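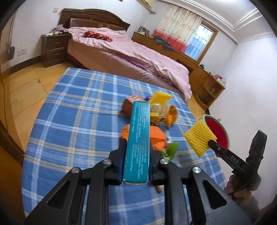 Kleinkram auf dem Bett sortieren, bringt das wirklich etwas?

Gefragt von Groko, May 25, 2026

Hallo zusammen,

ich habe jetzt mehrfach gelesen, man solle Schubladen und Vorratsfächer komplett ausräumen und alles auf eine große Fläche legen, am besten auf eine Decke oder gleich aufs Bett. Erst wenn alles nebeneinander liegt, sehe man, was man hat. Klingt vernünftig, aber ich bin skeptisch.

Meine Lage: Ich habe eine Küchenschublade und zwei Fächer im Flur, in denen sich alles sammelt, was keinen Platz hat. Angebrochene Tütchen, schmale Schachteln, Schwämme, kleine Döschen, Beipackzettel ohne Packung. Letzte Woche habe ich einen Teil davon auf eine karierte Decke gekippt, weil der Küchentisch zu klein ist. Ergebnis nach einer Stunde: ein Haufen in der Mitte, und ich habe die gleichen Sachen dreimal in die Hand genommen. Abends lag alles wieder in der Schublade, nur in anderer Reihenfolge.

Dazu kommt das Lesen. Auf manchen schmalen Schachteln ist die Schrift so klein, dass ich jedes Mal unter die Lampe muss, um herauszufinden, ob das Zeug noch gut ist.

Also: Mache ich etwas falsch, oder ist das mit der großen Fläche einfach so ein Ratschlag, den alle voneinander abschreiben? Und bitte keine Empfehlungen für Ordnungssysteme mit 41 Fächern. So etwas habe ich schon einmal gekauft, darin liegen heute Gummibänder.

Shirley Beaulieu

Ich habe das selbst lange für Unsinn gehalten und halte es zur Hälfte immer noch dafür. Eine große Fläche sortiert gar nichts. Wenn du eine Schublade auf eine Decke kippst, hast du eine Schublade ohne Wände.

Was bei mir funktioniert hat: nicht kippen. Ein Teil herausnehmen, anschauen, hinlegen, und zwar gleich zu den Sachen, neben denen es später auch liegen soll. Lebensmittel in eine Ecke, Putzzeug in die andere, Papierkram ans Fußende. Die Mitte bleibt frei. Sobald dort etwas landet, gehört alles Weitere scheinbar auch dorthin, und dann hast du deinen Haufen.

Bei gemusterten Decken wäre ich übrigens vorsichtig. Auf Karo verschwinden kleine Sachen erstaunlich gut, besonders alles in Beige oder Braun. Ich nehme ein altes einfarbiges Bettlaken. Das schützt nebenbei die Decke, falls ein Tütchen nicht ganz dicht ist, und Gewürze bekommt man aus dickem Stoff nur schwer wieder heraus. Wie oft ich schon Kurkuma gewaschen habe, will ich hier nicht ausbreiten.

Zur kleinen Schrift: Mit dem Handy abfotografieren und vergrößern geht schneller als Lampe und Brille. Danach schreibe ich Monat und Jahr mit einem dicken Filzstift auf die breite Seite. Wenn da »August« steht, weiß ich beim nächsten Mal Bescheid und muss nicht wieder entziffern. Bei Medikamenten bitte die Originalschachtel und den Zettel zusammenlassen, da würde ich nichts umfüllen.

Schwämme haben in der Nähe von Essbarem nichts verloren, auch unbenutzte nicht. Die kommen unter die Spüle und fertig. Damit bist du wahrscheinlich schon einen guten Teil los.

Und nimm dir nur eine Schublade vor. Drei Stellen gleichzeitig auszuräumen hat bei mir noch nie an einem Abend geklappt — und wer im selben Bett schlafen will, räumt dann eben alles irgendwohin zurück.

Plisex

Bett geht gar nicht, Rücken. Nimm den Fußboden oder ein Bügelbrett. Ansonsten wegwerfen, was du seit 12 Monaten nicht gebraucht hast.

Udon

Dem Vorredner muss ich teilweise widersprechen. Die Zwölfmonatsregel ist bei Vorräten zu grob. Pflaster braucht man hoffentlich auch nicht jedes Jahr, und ich werfe sie trotzdem nicht weg. Und ein Bügelbrett? Da passen 4 Schachteln nebeneinander, dann rollt die erste Dose herunter.

Bei der großen Fläche bin ich auf der Seite von Groko. Ich räume Schubladen inzwischen direkt in der Küche um, mit zwei leeren Schuhkartons auf der Arbeitsplatte. In den ersten kommt, was woanders hingehört, in den zweiten, was ich nachsehen muss. Der Rest bleibt, wo er ist. Sieht nach weniger aus und ist auch weniger Arbeit.

Einen Vorteil hat das Ausbreiten allerdings, das gebe ich zu: Doppelte fallen auf. Ich hatte von derselben Sorte Trockenhefe lauter angebrochene Päckchen in verschiedenen Fächern, und das hätte ich mit meinen Kartons nicht gemerkt. Einmal im Jahr würde ich es also doch machen, mit dem Laken von Shirley. Durchsichtige Behälter sind dabei ganz praktisch, aber nur mit Etikett. Gelbliches Pulver im Glas kann alles Mögliche sein.

Groko

Danke euch. Das mit der freien Mitte probiere ich aus, bei den Schuhkartons bin ich eher überzeugt. Das Bügelbrett lasse ich stehen. Ich fange mit der Küchenschublade an, die Fächer im Flur müssen warten.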